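Grilside Games and Comics Weekend - planning meeting
2022-04-01, upstairs at the Velska café

Present: Zoia Pasichnyk (chair), Edmund Kołodziej (minutes), Gajewski, Lumus stall team, door crew
Apologies: cosplay judges

1. Last minutes
Agreed, with one spelling fixed.

2. Dates and hall
The hall has said yes to the September weekend, both days! Big cheer. We get the side room as well, so the quiet board games can move away from the karaoke. Edmund to sign the hire form.

3. Traders
We have 19 tables booked and two on the waiting list. Zoia was thrilled with the mix this year - lots of small press comics, dice makers, a stall doing nothing but enamel pins. Lumus would like a corner spot near a socket for their painting lamps. Agreed.

4. Tournaments
Long and very happy chat about this one. Card game on Saturday, miniatures on Sunday, and Gajewski is keen to run a five-round beginners' league with lend-out decks. Everybody wanted to play in it, so we still need people to run it. Entry to stay at £5.

5. Cosplay
Parade moves to 14:00 so that families can catch it before the trains. Under-12s walk first. A repair table with glue, safety pins and tape was a huge hit last time and is definitely coming back. Edmund to buy more tape, we used almost all of it.

6. Talks
Lettering workshop confirmed. Still waiting to hear about the radio drama panel. Zoia to chase.

7. Programme booklet
Cover sketches were passed round and they are lovely. The dragon one won easily. Copy to Edmund by the end of the month please, and keep blurbs short.

8. Any other business
Badge colours: green for crew, yellow for traders. Lost property from last year still includes a very good cape.
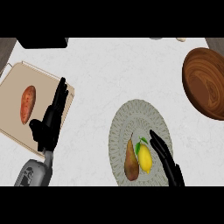
Next meeting same place, usual time. Bring your booklet blurbs, and a game for afterwards if you can stay.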